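Search this site Enter keywords Go

Home Kitchen Laundry Bath Workshop Ask Us

Print this page E-mail to a friend

Getting the Last of the Soap

My grandmother never threw out a bar of soap in her life. She pressed the old sliver onto the new bar, and the new bar carried it around like a barnacle until one of them gave up. I have inherited the habit and none of the patience, so what follows is mostly a record of what I've learned by doing it wrong.

Start before you ever wash with it. Take the bar out of its wrapper and leave it in the linen closet for a month. Air-dried soap is harder and goes to mush more slowly, and in the meantime your pillowcases smell like you have your life together. Clear glycerin-type bars are the exception. They pull damp out of the air and sweat like a man at a tax audit, so keep those wrapped until the day you need them.

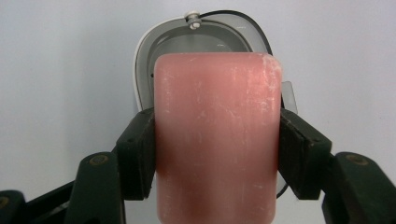 Estcombe, Jan 31, 2022

White scuffs and powdery marks on a bar that has been knocking around a drawer are nothing to worry about. Rub it under warm water for a few seconds and get on with your day. If the bar has cracked right through, wet both faces, squeeze them together and leave them alone overnight. Overnight means overnight. I have checked at ten minutes many times and can report that it is still two pieces of soap.

Now, the dish. A soap dish has one job, and most of them are bathtubs. If yours holds a puddle, the bottom of the bar will turn to jelly by the weekend, and you will have paid for soap in order to feed it to a dish. Look for slots, ridges or a decent slope. Failing that, fold a rubber band or two around the dish you own and rest the bar across them. Pei-shan Tse wrote in to say she uses a slice of dish sponge with the corners trimmed, and then cleans the sink with the sponge, which has been soaking up free soap all week. I was annoyed not to have thought of it.

Wall dishes stay drier if you hang them out of the line of the shower. Put yours where your hand goes, then move it a foot toward the dull end of the tub.
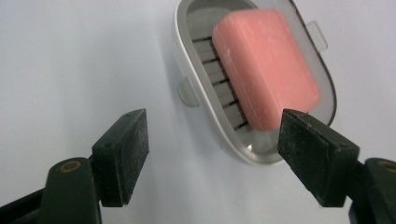

The stick-on kind will fall off. It will do this at night. You can put off the event by wiping the wall with rubbing alcohol first, letting it dry, pressing hard for a full minute and then hanging nothing on it for a day. On painted walls, warm the adhesive with a hair dryer before you pull, and pull down along the wall instead of straight out, unless you were planning to repaint.

For scum in the dish itself, soak it in hot tap water with a splash of white vinegar, then go at the corners with a retired toothbrush. Mark the toothbrush. King-fai Yeh of Trakesthorpe did not mark the toothbrush, and asks me to mention it.

While the dish is soaking, set the bar on its long edge somewhere dry so air gets at both big sides. Keep it off varnished wood and off marble. It will leave a ring on either one, and you will be explaining that ring to guests until you sell the house. 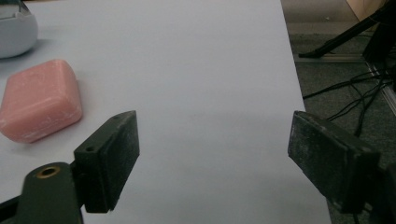
What to Do With Slivers

Drop them in the toe of an old nylon stocking, knot it and hang it from the outdoor faucet. It makes a fine scrubber for garden hands and an excellent conversation stopper.

Run a dry one along a sticking drawer or the teeth of a stubborn zipper. A dark fabric will show the soap, so wipe off what's left.

Sewing people can mark hems with a thin one. It washes out, unlike the ballpoint I used on my good gray pants.

Or grate 4 ounces into a quart of hot water, stir until it melts and let it sit until morning. You'll have something between hand soap and wallpaper paste. Thin it with more hot water, a little at a time, and don't put it in your nice pump bottle until you're sure which one you made.

Coming in March: candle stubs.

Print this page E-mail to a friend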